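Flivaviaサポート窓口 対応履歴
受付番号:705
件名:白カバーのしわ寄りと黒い点について
対象品:Plivel 薄手カバー(白)200枚入り
お届け先:Benavides 第2作業室
状態:解決(経過確認待ち)

木曜 9:40 お客様より
先週届いたPlivelの薄手カバーを使い始めましたが、かぶせると内側に縦のしわが寄ります。先端のほうにも細かいしわが出ます。前回購入した分では気になりませんでした。
もう一点、白い面に小さな黒い点が付いているものがあります。針の先くらいの点で、最初からあったのか、使っているうちに付いたのかは分かりません。
黒いシートの上で使っているので、白いカバーの汚れやしわは目立ちます。交換になるのか、使い方で直るのか教えてください。

木曜 10:15 サポート
お問い合わせありがとうございます。次の点をお知らせください。
・外袋のラベルにあるサイズ表記
・開封後の保管場所
・黒い点は乾いた布で払うと取れるか
・かぶせるときに先端から引いているか、口のほうから送っているか
点の付いたカバーは捨てずに取っておいてください。水拭きやアルコール拭きはまだしないでください。

木曜 11:05 お客様より
サイズはLです。前回の袋が残っていたので見たところ、そちらはMでした。注文書もLになっていたため、こちらの発注間違いです。
開封した袋は口を開けたまま棚に置いていました。棚の上の段には黒いシートの予備と、切れ端を入れた箱があります。
点は、3枚試して2枚は払ったら取れました。残りの1枚は取れません。
かぶせるときは先端をつまんで引っぱっています。

木曜 11:50 サポート
ご確認ありがとうございます。しわについては、サイズの違いが主な原因と思われます。LはMより幅にゆとりがあり、余った分が内側に集まって縦の折れになります。先端を引いてかぶせると、丸みのところで生地が斜めに寄り、細かいしわが残ります。
次の手順でお試しください。
1 カバーの口を外側へ一度折り返す
2 先端の丸い部分を奥まで入れる
3 折り返した分を少しずつ戻す
4 余りは物を挟む側を避け、外側へ回して平らになでる
5 口の端がめくれていたら内側へ入れる
それでも縦の折れが消えない場合は、Mへの交換をお勧めします。未開封の袋は交換できます。
黒い点のうち払って取れたものは、シートの切れ端から出た粉か糸くずの可能性があります。取れなかった1枚は現物を見ないと判断できません。返送用の封筒をお送りします。

木曜 13:30 お客様より
手順どおりにやり直しました。先端はかなりましになりましたが、縦の折れは残ります。外側へ回しても、手を離すと戻ってきます。
あと、白がまぶしくて、表からだとしわの具合が見にくいです。照明の真下だと面が飛んで見えるので、どこまで平らになったのか判断に困っています。
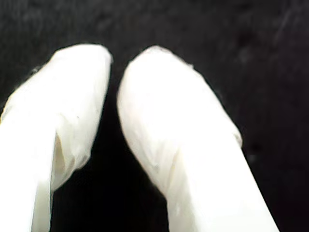
木曜 14:10 サポート
縦の折れが戻ってくるとのことですので、Mへの交換で手配します。Lの未開封分は、交換品が届いてから同じ箱でお返しください。開封済みの袋は返送不要です。急ぎでない作業に使っていただくか、そちらで処分してください。
しわの確認は、真上の照明を一つ消し、横から弱い光を当てると影が出て分かりやすくなります。表側を見たあと、向かい合う内側の面も見てください。指の腹で軽くなぞって、引っかかりがなければ問題ありません。
保管については、開封した袋の口を閉じ、切れ端の箱とは別の段に置いてください。かぶせる前に黒いシートの表面を粘着ローラーで一度転がしておくと、細かいくずが白い面へ移りにくくなります。ローラーはカバーには使わないでください。薄いので伸びたり裂けたりします。

木曜 14:35 お客様より
交換でお願いします。横からの光は試しました。確かに見やすいです。
Mが届くまではLを使いますが、余った分をテープで留めてもかまいませんか。

木曜 14:50 サポート
短い間でしたら差し支えありません。留める場所は口に近いところにし、先端と内側の面は避けてください。テープをはがすと表面が毛羽立つことがあるため、一度留めたカバーは使い回さないでください。

木曜 16:20 サポート(社内メモ)
Lerkcombe倉庫へM 200枚入りを1袋手配。Lの未開封1袋を引き取り。
点の取れなかった1枚は、到着後に検品へ回す。製造時の混入であれば同じ出荷分を確認する。
注文画面のサイズ欄が前回の値を引き継がない件は、以前にも同じ問い合わせあり。改善要望に追記済み。

月曜 10:00 お客様より
Mが届きました。折り返してかぶせる方法で、縦の折れは出ていません。先端に少ししわは残りますが、使う分には困らない程度です。棚の場所も変えました。Lの袋と点の付いた1枚は今日の便で出します。

月曜 10:25 サポート
ご連絡ありがとうございます。検品の結果が出ましたら、この番号でお知らせします。それまで受付は閉じずにおきますので、同じような点がまた見つかった場合は続けてご記入ください。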